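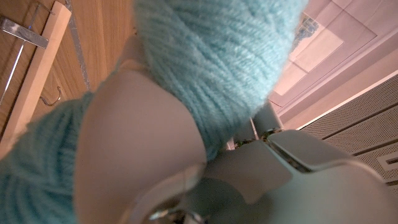
Equipment Planning and Budget – Final Report, Spring Project Course

Project: Ibarra (soft item handling for home tidying)

1. What we were asked to do

The course gave us $3741 and one term to put together a gripper setup that could pick up knitwear. The handout called this sum "generous." We have kept the handout.

Our first equipment list, written in October in about the time it takes to eat a sandwich, came to nearly twice the budget. It had two arms on it, for reasons none of us could later reconstruct. The second list had one arm and no fingers. The third list is the one we are defending in this report.

2. Choosing the gripper

We compared two grippers, the Prorkov and the Jultach. The Prorkov is stronger, and its data sheet has a very handsome graph. The Jultach is slower, but it takes soft finger pads and has a mount for a small wrist camera. Chunky knit is thick, hairy and full of loops, and hard metal jaws tend to find a loop and keep it. We went with the Jultach.

The camera mount turned out to matter more than we had planned for. With thick wool up against a pad, the yarn fills a good part of the wrist view, and the room is left to the edges. Our plan had assumed one camera would do everything. We have moved a second, fixed camera from "nice to have" to "should have been on the list."

3. Finger pads

We budgeted for one set of pads. Pads are a consumable, a word we met for the first time on the supplier's order form. A set from Kestis costs $19 and shipping is charged per order, so ordering them one set at a time is a fine way to support the shipping industry. We placed four separate orders. Next year's group should place one.

4. Where the money went

Gripper, adapter plate and cables: $429 over our estimate. The adapter plate was sold separately. So were the cables.

Test textiles: $226. This line drew the most comment at our midterm review. Wool is expensive, and we wanted yarn thick enough to give the gripper trouble. Acrylic would have been cheaper and we should have bought at least half of it in acrylic.

Arm: no cost, on loan from the department until the end of term. We did not budget for a replacement, and the project stops when the arm goes back – a weakness in the plan that we noticed in week two and then filed under "later."

5. Recommendations

Price the whole chain before picking the gripper, down to the screws. Ask the supplier what is not in the box. Keep a tenth of the money unspent until midterm, even if it hurts. Order textiles early, in more than one color, and write down which piece was used in which trial. Ours are all in one bag.

The full parts list is in Appendix A. Appendix B has the receipts, apart from two we are still looking for.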